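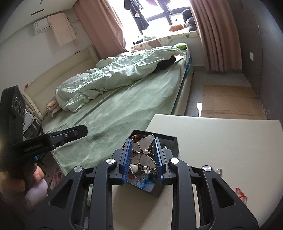
The box, the table, and the bed I was going to make first

Untangling a small jewelry box full of necklaces without losing my mind (or the butterfly)

Posted by Grosterier
1 June 2022

I have one small black jewelry box. It was meant to hold a few things I wear a lot. It now holds everything I have worn since high school, plus several things I'm fairly sure I have never worn, and all of it has decided to become a single object.

What's in there: a butterfly brooch with pearly gray wings outlined in gold and a little white pearl on the body, a white heart charm, a wad of beaded chains and necklaces (silver, brown, some darker), something bright blue, and a clump of brown and gold beads that lives along the back edge and has not moved in years. The butterfly stands straight up in the middle of it all like it's waiting to be rescued. One silver ring has made it out onto the table on its own.

I tried in March. I picked the loosest looking chain, pulled, and the whole contents of the box rose up together. I put it back down and went and had lunch.

Things I would like to know:

What order do I go in? Brooch first, or chains first and the brooch will come loose by itself?

The wings are see-through and I don't know what they're made of. They look like they would crack if I sneezed. Is there a safe place to hold it?

Does the baby powder trick work on beads or only on plain chain?

And once it's apart, how do I put it back so I'm not here again next spring? I don't want a jewelry armoire. I have a small bedroom with a big bed in it, and the white table is the only flat surface that isn't mattress. I'd like to keep using the box if I can.

Budget is low. Patience is lower.

Iordache

Brooch first. Always the brooch first. A brooch has a pin on the back, and in a box like yours that pin has almost certainly speared a chain or two, so every tug you give the chains is a tug on the wings.

Don't try to do it inside the box. There's no room for fingers in there and you can't see what's under what. Put a hand towel on your table, hold the box low over it, and tip the lot out slowly. You want it to slide out in one lump. A towel is better than the bare table because beads roll, and small ones roll to places you will only find barefoot. Please don't do this on the bed. I did mine on a fleecy blanket and spent the evening picking ear posts out of it. Fleece grabs everything with a hook or a clasp.

Once it's on the towel, turn the lump so the back of the brooch faces you. Hold the brooch by the metal body or the outline, never by the wings themselves. With your other hand, find the pin. If it's open, ease the chains off the end of it one at a time. If it's closed, open it, free whatever is caught, and close it again before you set it aside. I put mine under an upside-down mug so I can't put my elbow on it.

After that take out anything that isn't a necklace. The heart may be on a chain, so follow it up a little way before you decide it's loose. Same with the blue thing. Then you're left with a pile that's only strings and chains, and it will look a lot smaller.

For the chains:

Undo every clasp you can find. A closed necklace is a loop and loops are what got you here.

Don't pull. Pat the pile flat and spread it from the middle outward with your fingertips. It feels like doing nothing for a few minutes and then a chain just falls out.

For tight knots in plain metal chain, lay the knot on something hard and work two sewing needles into the middle, then move the points apart. A toothpick is kinder if the chain is plated.

Leave the brown and gold clump for last. Beads are strung on thread or thin wire, and old thread snaps if you look at it wrong. If you feel a string start to stretch, stop and go at it from another side.

My own pile took 2 evenings. There was a radio involved and some language.

Rerell

just cut the ones you don't like

Máté Hegyi

I agree with nearly all of Iordache's answer, so I'll take the powder and the storage.

Powder works on plain chain. A pinch rubbed into the knot lets the links slide over each other, and afterward you rinse it in warm water with a drop of dish soap and dry it properly. Keep it off the beads. It gets into the holes and turns to paste when you wash it, and soaking strung beads is a bad idea anyway. I'd keep powder and water both away from the butterfly, given that you don't know what the wings are or whether they're glued in. A soft dry paintbrush will get the dust off.

As for the box: it's fine, you're just asking it to do the work of a dresser. Let it have the stubby things. Brooch, ring, heart if it's loose, earrings if you own any. Chains should hang, or else be packed so they can't meet each other.

Hanging is cheap. A strip of wood with 12 cup hooks on the inside of a closet door, one necklace per hook, clasps done up. Heavier beaded ones go at the ends, where they don't swing into the fine ones.

If you have no door to spare, feed each thin chain through a drinking straw and fasten the clasp on the outside. Looks ridiculous, works very well. Bead strings are too fat for straws, so coil each of those in its own little zip bag and lay the bags flat.

I did buy a proper organizer once, a Skellano with 14 compartments. I filled four of them and the rest have buttons in.

Also, before you start, find a saucer for that ring.

Grosterier

Brooch is out! The pin was open and had gone through three separate necklaces. Wings are fine. It's under a mug.

The brown and gold clump is still a clump. I'm ordering cup hooks tonight and have told it so.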